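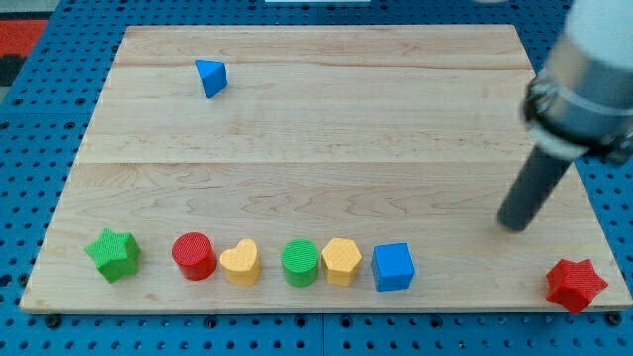 Blocos de formas geométricas e figurativas sobre uma tábua de madeira clara.

Blocos de formas

Os blocos de formas são peças pequenas e coloridas, usadas em jogos de encaixe, de ordenação e de construção simples. Distinguem-se dos blocos de construção comuns porque cada peça tem um contorno próprio, fácil de reconhecer com a mão e com a vista.

Formas e cores

As formas mais frequentes são o cubo, o cilindro e os prismas de base triangular ou pentagonal. Muitos conjuntos juntam a estas a estrela e o coração, que não pertencem aos sólidos clássicos. A mesma forma pode existir em várias cores — por exemplo, um cilindro vermelho e outro verde — e assim as peças podem ser agrupadas por dois critérios diferentes. A face superior é lisa ou texturada, conforme o fabrico.

Conjuntos

O conjunto Serkby contém 287 peças e é vendido em caixa com tampa. O conjunto Kartha, mais pequeno, tem 200 peças e destina-se ao uso em casa.

Uso

Na atividade mais simples, as peças são postas em fila sobre uma tábua ou uma mesa. Na variante chamada «fila de Rivgate», uma peça fica fora da fila e o jogador deve dizer qual é o lugar dela.

Ver também: Jogo de encaixe; Sólido geométrico; Tabuleiro Grostent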